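搜索 请输入关键词 搜索

后厨里的德国小蠊:一家酒店集团如何重建虫害管理制度

3/31/18

酒店业对虫害的关注长期集中于客房。客人的投诉多由客房引起,网络评价中的照片也多摄于客房,管理层的预算因此容易向客房倾斜。然而在卫生监督部门的检查记录和酒店自身的内部审计中,后厨、洗碗间和员工餐厅所占的篇幅往往更大,其中最常出现的名字是德国小蠊。

德国小蠊体形小,成虫呈淡黄褐色,前胸背板上有两条纵向的深色条纹。它几乎完全依赖人类建筑生存,喜温、喜湿、喜狭窄缝隙,餐饮场所的设备夹层恰好满足这些条件。雌虫携带卵鞘活动,直到若虫即将孵化时才将其脱下,卵在此期间受到较好的保护,一般的接触性药剂难以对其发挥作用。许多酒店在一次大规模喷洒之后看到虫量骤降,几周后又恢复如初,原因多在于此。

格罗维蒂(Grovetti)酒店集团对这一过程并不陌生。该集团旗下有6家酒店,餐饮业务包括宴会、全日餐厅、客房送餐和员工食堂,各店后厨的建造年代、面积和排水条件相差很大。过去,各店自行与当地的消杀公司签订合同,合同内容大同小异:每月固定日期上门,夜间喷洒,次日清晨交付一张盖章的服务单。服务单上写明药剂名称和用量,极少写明发现了什么。

集团运营部门对这些服务单进行梳理时发现,各店之间无从比较。有的店以“轻度”“中度”描述虫情,有的店只写“已处理”,还有的店在连续数月的记录中使用了完全相同的文字。负责此项工作的卫生安全经理卡塔利娜·卡塞雷斯(Catalina Cáceres)在提交管理层的报告中写道:“我们为每一次施药付了款,却说不出任何一间厨房目前处于什么状态。”

这份报告成为后来改革的起点。

从喷洒到监测

虫害综合管理的理念在农业领域已有较长历史,进入城市建筑和餐饮行业的时间稍晚。其基本要求是先掌握虫情,再选择手段,优先考虑环境治理和物理措施,药剂使用以必要为限。理念本身不难理解,困难在于日常执行。酒店厨房几乎全天运转,员工轮班频繁,设备沉重且多为固定安装,任何需要挪动设备的工作都会与出餐发生冲突。

格罗维蒂集团聘请了独立顾问赫瓦西奥·萨帕塔(Gervasio Zapata)协助制定监测方案。萨帕塔早年从事仓储害虫防治,后转入餐饮领域。他提出的第一项建议是暂缓更换供应商,先在所有后厨布设粘捕监测板,以取得可以比较的基础数据。

粘捕板的作用常被误解。它对种群的直接压制十分有限,主要用途在于指示位置和趋势。一块板上捕获的若虫多、成虫少,通常说明附近存在正在繁殖的栖息点;捕获物以成虫为主,则需要考虑其是否由别处迁入。板的朝向、与墙面的距离、是否靠近热源,都会影响结果,因此布点一经确定,不宜随意移动。

在实际布设中,后厨被划分为若干功能区:收货与干货储存、冷藏设备周边、热厨、冷菜间、面点间、洗碗间、垃圾暂存间。每个区域的监测点均有固定编号,编号标签贴于墙面而不贴于粘捕板上,以免更换时遗失。检查人员每次须记录捕获数量、虫态和板面状况。板面落灰、浸水或被踩踏的,应注明“失效”,不得记为零。

最后这一条规定在执行初期引起过争议。部分门店认为,失效记录会影响本店考核成绩。运营部门随后明确,考核对象是记录的完整程度和整改的完成情况,虫量本身在第一阶段不计入考核。萨帕塔对此评价说:“如果一个数字会让人受罚,这个数字很快就会变得好看。”

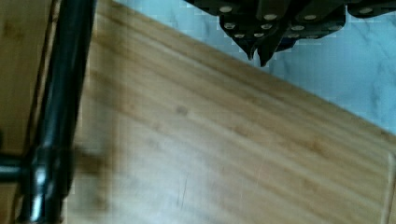
记录工具也随之调整。集团原有的纸质表格由各店自行存档,查阅十分不便。新方案采用名为Stosex的电子登记系统,检查人员扫描墙面标签后逐项填写,系统不接受空白项,也不允许复制上一次的内容。至第一阶段结束,系统中共积累了3082条有效检查记录。数量本身并不说明问题的轻重,但管理人员由此第一次能够在同一张图上看到不同门店、不同区域的变化。

数据中最显著的一点是虫情高度集中。多数监测点在整个阶段内始终没有捕获,少数几个区域则反复出现。洗碗间的问题较为普遍,原因包括长时间高温高湿、设备底部残渣堆积、墙面瓷砖接缝脱落等。热厨中,问题多出现在保温柜和制冷操作台的压缩机舱内,这些部位温度稳定,很少有人打开。

另一处令管理层感到意外的区域是收货区。纸箱的瓦楞夹层可以藏匿若虫和成虫,饮料周转筐的底部同样如此。若外箱直接进入干货库并在货架上长期存放,之前的处理成果便可能被抵消。相关门店随后规定,干货须在收货区拆除外箱,改用带盖的可清洗容器存放,外箱当日清出。

施药方式的改变

在基础数据形成之后,集团才着手重新招标。中标方弗勒斯特(Fluster)公司承担全部门店的技术服务,合同结构与此前有较大差别。旧合同按上门次数计价,新合同则按检查、处置和复查三项工作分别约定,施药不再是每次上门的必备内容。检查后未发现活动迹象的区域,技术人员只做记录,不做处理。

药剂选择上,以凝胶饵剂取代了大面积滞留喷洒。凝胶饵剂施用于缝隙、铰链、线槽等靠近栖息点的位置,点小而分散,个体取食后返回栖息处死亡,其排泄物和尸体又可被其他个体取食,形成一定的次级传递。部分喷洒药剂具有驱避作用,若与饵剂在同一区域混用,害虫会绕开施药位置,饵剂的效果随之下降。员工出于好意使用的日用气雾剂也会造成同样的后果,新制度因此禁止厨房自行购买和使用此类产品。

清洁剂的影响同样值得注意。气味强烈的除油剂若直接喷在饵点上,饵剂即告失效。弗勒斯特的技术人员在每一处饵点附近作出不显眼的标记,并对夜班清洁人员进行了专门说明。清洁主管须了解标记的含义,新入职人员须在上岗培训中学习这部分内容。

饵剂的轮换是另一项长期工作。德国小蠊对药剂有效成分产生抗性的现象早有研究,此外还存在对饵剂基质的行为性回避,即部分种群拒食含有葡萄糖的饵料。这两种情况的外在表现相近,都是饵剂投放后虫量下降不明显,处理办法却有所不同。前者需要更换作用机理不同的有效成分,后者则需要更换基质配方。技术人员应当在复查时观察饵点是否有取食痕迹,以便作出判断。仅仅加大用量,在两种情况下都难以奏效。

在虫量较高的区域,方案还允许使用昆虫生长调节剂作为补充。这类药剂不会立即致死,主要干扰若虫的发育和成虫的繁殖,见效较慢,适合与饵剂配合使用。对于设备夹层内已经形成的密集栖息点,则先以带有高效过滤装置的吸尘设备清除虫体、卵鞘和粪便,再行施饵。吸除工作占用时间较多,但可以迅速降低种群基数,同时减少蜕皮和粪便造成的过敏原积累。

工程部门的角色

在格罗维蒂集团的改革中,工程部门的参与程度超出了最初设想。后厨虫害与建筑缺陷的关系十分密切,许多反复出现的问题最终都指向某一处未封堵的管道穿墙孔、某一段常年渗漏的排水支管,或某一块松动的踢脚板。

以往,消杀公司的服务单上也偶有“建议封堵”一类的文字,但这些建议交到厨房主管手中之后,往往没有下文。厨房主管无权安排工程维修,工程部门又看不到服务单。新制度将结构性缺陷单独列项,由系统直接转为维修工单,并规定了责任人和复核人。工单关闭前,须由卫生安全岗位的人员到场确认。

封堵材料的选择也有讲究。普通密封胶在高温高湿环境下容易老化开裂,设备振动部位尤其如此。靠近热源的位置宜选用耐高温材料,较大的孔洞则应先以金属网填充,再做表面密封,以兼顾防鼠要求。需要定期打开检修的面板不应以胶封死,可加装密封条。凡设备背面无法触及、又无法移动的,应在下一次厨房改造时列入设计修改意见。

水源控制是工程工作的另一重点。德国小蠊可以较长时间不进食,对缺水的耐受则弱得多。滴漏的水龙头、制冷设备的冷凝水盘、地漏周围的积水,以及夜间留在水池中的湿抹布,都足以维持一个种群的生存。各门店将停止营业后的排干、擦干作为闭店检查的一部分,由当班主管签字。 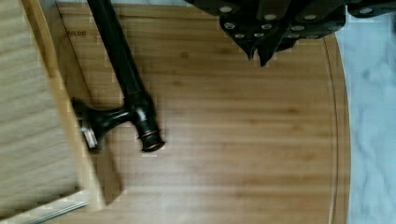 竹砧板与深色水龙头。

金(Jin)酒店的情况

集团各店中,金酒店的条件最为不利。该店后厨位于地下层,经过多次扩建,热厨与洗碗间之间保留着一段旧管廊,管廊内的管线有一部分已经停用,但未拆除。第一阶段的监测显示,该店洗碗间的捕获情况时好时坏,与处置日期之间看不出稳定的关系。

弗勒斯特的技术人员起初怀疑饵剂受到清洁作业影响,为此调整了施用位置,结果改善有限。此后,萨帕塔建议将监测点延伸至管廊内部。管廊的检修口位于一组货架背后,日常无人进入。打开之后,在停用管线的保温层内发现了大量活动迹象。保温层与洗碗间的墙体之间有贯通的缝隙,害虫沿管线往来,洗碗间内的处置只能触及其中一部分。

处理工作分2个阶段进行。第一阶段拆除停用管线及其保温层,对管廊进行吸除和施饵;第二阶段修补墙体,封闭管线穿越处,并将检修口前的货架移走,使该区域可以列入日常检查。拆除期间,洗碗间停用约2周,餐具清洗由宴会厨房的设备承担。这一安排给宴会部门带来了不小的压力,相关部门为此重新排定了班次。

卡塞雷斯认为,金酒店的经验说明监测范围不能以现有的使用区域为界。“平面图上画着的地方,我们都布了点,”她说,“那段管廊在现行的平面图上没有标出来。”集团此后要求各店工程部门调出历次改造的竣工图纸,与现场逐一核对,凡存在封闭夹层、废弃管井或无法进入空间的,均须报备。部分门店的旧图纸已经散失,核对工作只能依靠现场勘察,进度较为缓慢。

施工结束后,该店洗碗间的捕获数量明显下降,复查间隔随之放宽。管廊内的监测点继续保留。萨帕塔提醒,在这类有历史遗留空间的建筑中,短期内的零捕获不宜作为撤除监测点的依据。

员工如何报告

任何监测方案都无法代替每天在厨房工作的人。洗碗工、清洁工和面点师傅往往最早看到害虫,但他们未必愿意报告。在一些门店,报告虫情曾被视为对本班组卫生状况的批评,员工因此倾向于自行处理,或者保持沉默。外包人员的顾虑更多,他们的合同由第三方管理,与酒店方的沟通渠道本就有限。

新制度在后厨入口处设置了目击登记簿,登记内容包括时间、位置和大致情形,不要求署名。登记信息由卫生安全岗位每日录入系统,技术人员到场后首先查看这一部分。登记簿以文字和图示两种方式说明填写方法,便于阅读能力有限的员工使用。对于目击报告,任何主管不得追究报告人的责任。

培训内容也作了简化。早期教材由供应商提供,包含多种害虫的分类知识,篇幅很长,员工反映难以记住。修订后的教材只保留与本岗位直接相关的内容:如何辨认德国小蠊的成虫、若虫和卵鞘,如何辨认缝隙边缘的深色粪点,发现后向谁报告,以及哪些事情不应当做。最后一项包括使用气雾剂、擦除饵点、移动粘捕板和用热水冲洗设备背面。以热水冲洗设备背面会使害虫向相邻区域扩散,并可能造成电气故障。

厨师团队对制度的接受经历了一个过程。行政总厨普遍关心的是食品安全风险,即饵剂和粘捕板是否会接触食品或食品接触面。针对这一问题,方案规定饵剂不得施用于操作台面、刀具架、砧板架和任何开放的食品容器附近,粘捕板一律放置在落地位置或带有保护盒的固定位置。每次施用均须留有位置记录,总厨可随时调阅。记录公开之后,厨房方面的配合程度有所提高,部分总厨开始主动将设备深度清洁与技术人员上门的时间安排在一起,以便借设备移位之机检查背面。

费用与合同

关于费用,行业内常有一种看法,认为综合管理较传统喷洒昂贵。格罗维蒂集团未公布具体金额。运营部门表示,第一阶段的支出确有上升,主要来自布点、系统和工程维修;进入稳定期后,药剂用量和紧急上门服务均有减少。工程维修的支出是否应当计入虫害管理预算,集团内部至今仍有不同意见。工程部门认为,管道渗漏和墙体破损本属应修项目,不论有无虫害都须处理。

对规模较小的酒店而言,独立顾问和电子系统未必是必需的。一份固定编号的布点图、一本不允许留空的记录簿,加上一名有权开具维修工单的负责人,已可以支撑基本的监测工作。合同条款则值得仔细审阅。酒店方在签约时,宜要求供应商提供每一处监测点的捕获记录,明确药剂轮换计划,约定复查时限,并保留查看原始记录的权利。若合同中仅列有上门频次和药剂名称,酒店方日后将很难判断服务的实际效果。

供应商技术人员的稳定性同样应予考虑。熟悉现场的技术人员能够注意到细微变化,人员频繁更换则会使这种积累中断。弗勒斯特在合同中承诺为每家门店指定主责技术人员,人员变更时须由前后两任共同完成一次现场交接,并在布点图上签字。

下一步工作

集团目前正在研究将监测范围扩大至客房送餐车和各楼层备餐间。送餐车往来于后厨与客房楼层之间,车体夹层和保温箱的密封条容易积存食物残渣,存在将害虫带入客房区域的可能。备餐间面积小,通常不设专人管理,清洁责任在餐饮部与客房部之间划分不清。卡塞雷斯已建议由两个部门共同签署备餐间的闭店检查表,该建议尚在讨论之中。

回收餐具的滞留时间也被列入议题。夜间送餐的餐盘常在楼道或备餐间停放至次日清晨,这段时间足以吸引害虫前来取食。部分门店试行夜间增加一次回收,人力安排方面仍有困难。

金酒店的管廊监测记录将于下一次季度例会上提交,届时工程部门还将报告其余门店竣工图纸的核对进度。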